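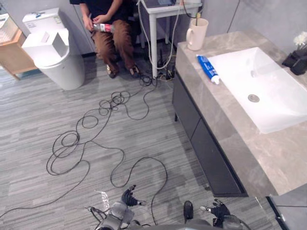

AROUND THE HOUSE

Cords, cords, cords! I started sorting out our bathroom corner in July and I'm still at it, mostly with advice from Mpho Tshabalala, who wrote in to say she winds hers in big loose loops and ties them with old shoelaces. I tried it and I love it (my shoelace drawer is finally good for something).

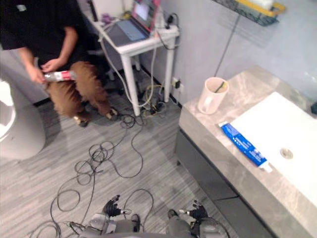 My rule for long cords is to start at the plug end and work out, never from the middle of the knot. I learned that one the slow way, on my knees, with 15 feet of extension cord. The thin black cable looping out from under the little white table is next on my list, and then whatever is bundled up by the wall outlet. Got a better trick than shoelaces? Send it in, and Bontu Gidey will print the good ones next time.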